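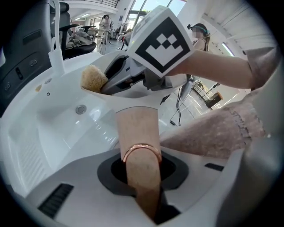

Unit 4: Basin and station work
Handout for the course Automation at Small Workplaces, Plesach. Instructor: Assunta Sala

Read this before the session on cleaning tasks. The reading is the Ollau salon study, sections 2 and 3.

Background
Ollau is a hair salon that took part in a trial of automated cleanup between clients. The work covered was wiping the shampoo basins, clearing the drain and putting tools back. Cutting, coloring and washing hair stayed with the stylists for the whole trial.

The movements were first recorded by people using hand-held grippers. Wiping a basin with a sponge looks like one task, but the study splits it into five: pick up the sponge, wipe the rim, wipe the bowl, go around the drain, set the sponge down. The bowl slopes and the surface is glossy, so pressure matters more than speed. Stains on the rim were often missed in the early recordings. The study used 815 recordings and threw out 163, leaving 652.

What changed for the staff
Before the trial, assistants cleaned the basins whenever they had a free minute. Selim Ekinci, the shop manager, never put it on the schedule. Once the task had to be described step by step, it got a name and a time slot. Two assistants liked this. A third, Custódio Rebelo, said he lost the short breaks he used to take at the basins.

Training also changed. New assistants used to start with cleaning and learn the shop by being in it. If that work goes, they need some other way in. Ollau moved them to the front desk for their first month. Stylists complained that the new people did not know where anything was kept.

Terms
Task: a piece of work with a clear start and end.
Job: all the tasks one person is paid for, plus the waiting, talking and fixing in between.
Demonstration: a task done by a person so that a machine can be trained on it.
Residual work: what is left for people after a task is automated, such as refilling soap or checking for missed spots.

For discussion
1. Who should be paid for demonstrations, and at what rate?
2. List the residual work at a shampoo station. Who does it now?
3. Compare Ollau with the Jurano laundry case from Unit 3. Which staff had more say?

Written work
1000 words on one task at a place where you have worked. Hand in to Mirsad Radonjić by the first class in December.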